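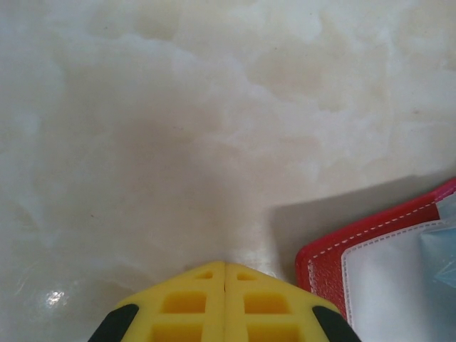

**Camside bench, two-arm cell: right arm lets go of the wallet early**

Status: open, reopened, open again
Logged by: Tipene Quinlan

**Symptom.** Task is to get hold of the red card holder with both grippers and pull the clear sleeve out of the pocket. At step 12 the right arm stops with a grip-force fault and opens its fingers. The left arm, having received no bad news, carries on and drags the holder away with it. 68 failures logged in 90 runs, so at least it's consistent.

**Tried so far**

- Restarted the controller. Felt better, changed nothing.
- Swapped the finger pads. Same fault, cleaner pads.
- Dropped the force limit to 40 percent. The right arm no longer faults. It no longer grips, either.
- Re-zeroed both wrist cameras. The counter is glossy and throws sparkles back at the lens, so I had high hopes for this one. I have since put them away.
- Ran the right arm solo on a block of foam in Waaka test mode. Flawless. It loves foam.

**Safety note.** When the right side faults, the left side should hold still. It doesn't. `stop_on_peer_fault` is set to true in the config and ignored by whatever reads the config. Until that's fixed, keep hands outside the rails while either arm has power and use the red button, which does read its mail.

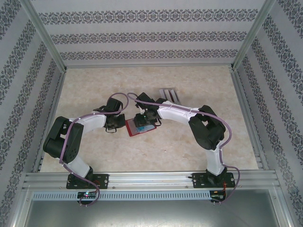
Hondstead had the same fault in March, and the force sensor was fine. Check the cable sleeve on the right arm: if it pulls tight at the elbow when the forearm reaches in, the signal drops for a moment and the controller reads that as a grip error. Foam at arm's length won't trigger it. The ignored stop flag is a separate bug, so please give it its own ticket.

**Update, 4:15 pm.** Loosened the sleeve clamp by two notches. Ten runs, one fault. Stop flag split out and sent to Flullidden as urgent. Leaving this open until I've done another 90, and the hands-out rule stays.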